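Print this thread | E-mail this thread

Sorin Vukadinović
Thread on building a solitary bee hotel from drinking straws and a tin. October is a good month for it, well before the spring flight.

1/ Bore matters more than anything else. Small cavity nesters here in Ollum take holes from 4 mm up. Measure the inside of the straw with a drill shank, as the wall thickness varies between packs.

2/ Plastic straws are used as the former only. Moisture can't pass through the wall, and brood left in bare plastic goes mouldy. Roll paper around the straw, glue the seam, slide the straw out.

3/ Buy mixed packs if you can. The colours are handy for sorting rolled tubes by length before trimming.

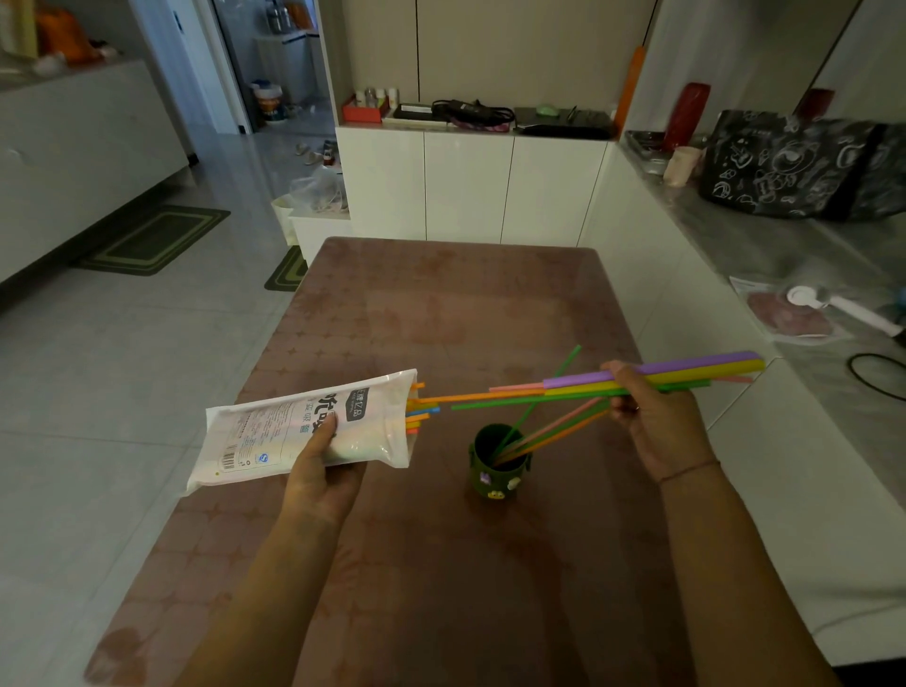

4/ Tube length: 16 cm. Short tubes skew the brood toward males, which are laid nearest the entrance.

5/ Close the back end with a plug of clay or a folded crimp. Bees generally ignore a tube that is open at both ends.

6/ Paper weight. I tried baking paper (glue won't hold), newsprint (too soft) and plain brown kraft. Kraft won. Two full turns, then a third if the tube will sit on the weather side.

7/ Former removal. Twist as you pull, and do it before the glue has fully set. A straw that has been creased is no good for this — the crease catches the paper.
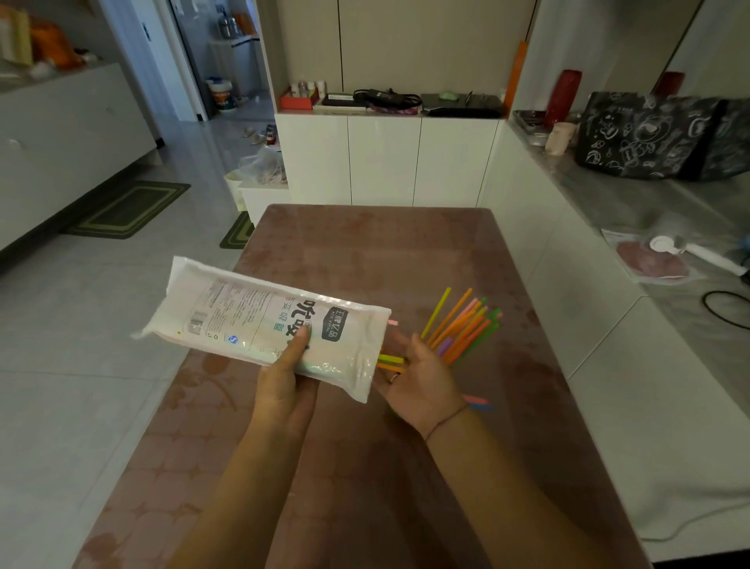 Pack the finished tubes snugly in the tin so they can't rattle. Face it to the morning sun, at chest height, fixed to something that doesn't swing in the wind.

8/ Last season's tally for the whole fence line: 367 tubes out, nearly 11 percent capped. Poor. I had them facing west.

9/ Replace every tube each year. Mites carry over.

Comments (3)

Arben Omerović: Does the kraft hold up without a roof over the tin?

Sorin Vukadinović: No. Allow a decent overhang at the front.

Arben Omerović: Ta. Will redo mine.

Related
Zornley fence-line bee count
Clay plugs compared
Storing cocoons over winter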